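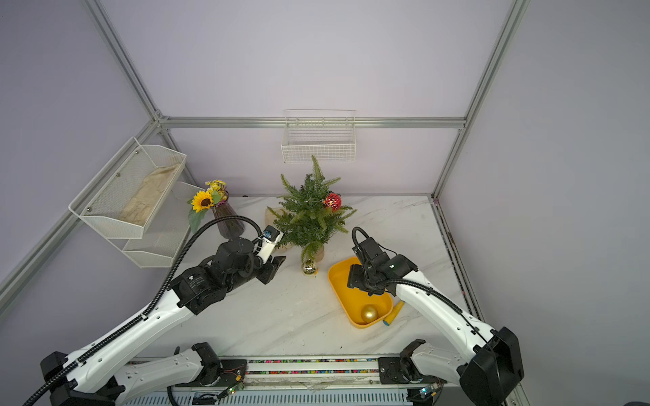 Samdale robotics workshop opens its doors to neighbours

Residents of Samdale had a close look at two-armed robots last month when Prothero opened its workshop on the old cannery site for an afternoon of demonstrations.

The company moved into the building in July and has kept a fairly low profile. Many of the people who came through the gate between 1 pm and 5 pm said they had driven past the sign for months without knowing what went on inside.

Most of the crowd gathered at the demonstration booths, where pairs of robot arms are set up on either side of a tabletop and work with ordinary household things. One booth had a Christmas theme, with a small artificial pine tree in a burlap-look pot, a red ornament on its branches and gold balls to be handled. A yellow tray sat beside the tree, and a ribbed purple vase of artificial flowers, including a sunflower, stood at the back.

Workshop manager Liam Flanagan told visitors that decorating a tree is harder for a machine than it looks. Branches bend when they are touched, and a shiny ball gives back a different reflection from every angle. The grippers have to hold the ornament firmly enough to lift it and still let go of it cleanly.

"People ask why we don't start with something useful," Mr Flanagan said. "Picking up a round, slippery thing and hanging it on something that moves is useful. If an arm can do that, it has a better chance with a light bulb or a piece of fruit."

Each arm in the booth carries a small camera at the wrist, close to the gripper. Mr Flanagan said the wrist view helps most in the last few centimetres, when the fingers are closing on an object.

Staff ran the tree task on and off through the afternoon. Some attempts went smoothly and others had to be stopped and set up again. Children in the front row were invited to choose which ornament the arms should go for next, and the queue for a turn went out the door by mid-afternoon.

According to the company, the Samdale workshop has recorded 3728 practice runs on household tasks since it opened. Of those, 1554 were done at the tree booth and the rest were spread over jobs such as folding cloths, sorting cutlery and putting objects away on shelves.

Not everyone was won over. One man who had spent his working life in the cannery said he had enjoyed the afternoon but could have trimmed the whole tree in the time it took the arms to move one ball. Mr Flanagan agreed that speed was a problem and said the team was working on getting the movements right before making them quicker.

Several visitors asked about jobs. Mr Flanagan said Prothero hopes to take on two trainees at Samdale in the new year, and that applicants would not need a university degree. Experience with electrical work or machine maintenance would be an advantage. Details will be posted on the company's website and at the Samdale library.

Prothero also has a workshop at Alcombe, which held a similar afternoon in the spring. A second open day at Samdale is planned, with earlier hours so that school groups can attend. Teachers who would like to bring a class can leave their name at the front office. Parking is on the river side of the building, and the entrance there has a ramp.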